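Treseo Kitchen Challenge

The Treseo Kitchen Challenge is a student robotics competition held entirely in simulation. Teams of secondary and first-year university students program a virtual robot arm to do household jobs in a computer-rendered kitchen. It grew out of an after-school club started by computing teacher Rainer Hollmann, who wanted his students to try robotics without waiting for their turn on a real arm. Entry costs nothing beyond access to a reasonably modern computer, and the event has built a remarkably lively following among small schools.

Format

Teams have up to 6 members and spend one term preparing. Each receives the same simulated kitchen, called Vornero, along with a starter program that can move the arm but has no idea what to do with it. The fun begins there! Students write their own code for finding objects, planning a path and closing the gripper, and many keep a team diary of what went wrong along the way.

The colander task is the best known of the set. A colander has a wide bowl, a curved rim and a great many small holes, and beginners' programs often have trouble deciding where its edge is. Most teams start from the view at the gripper, where the handle makes a handy target.

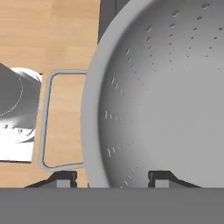 Close view of the colander and its handle in the simulated kitchen.

Scoring

Final programs are run 18 times on each task, with the starting position of the objects changed slightly every time. Judges award points for completed runs and for smooth motion, and take points off for knocking anything over. A separate prize, the Drultex Cup, goes to the team with the clearest written code — a favourite with the judges, who read every line of it.
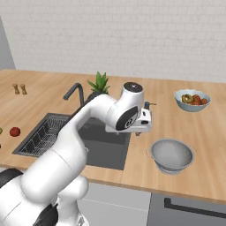 Students may also record their own practice runs and use them to train a learned controller. The rules cap this at 256 recordings per team, a limit brought in after the second season to keep things fair for smaller clubs. Working within the cap has produced some wonderfully inventive entries, including one that learned only the last few centimetres of each reach and left the rest to ordinary geometry.

Community

Past entries are shared in an open archive after the December final, and new teams are encouraged to borrow from them with credit. The Xu workshops, a series of 5 online evening sessions, introduce newcomers to coordinate frames, camera views and basic grasp planning.

See also
Educational robotics
Robot simulation
Student competitions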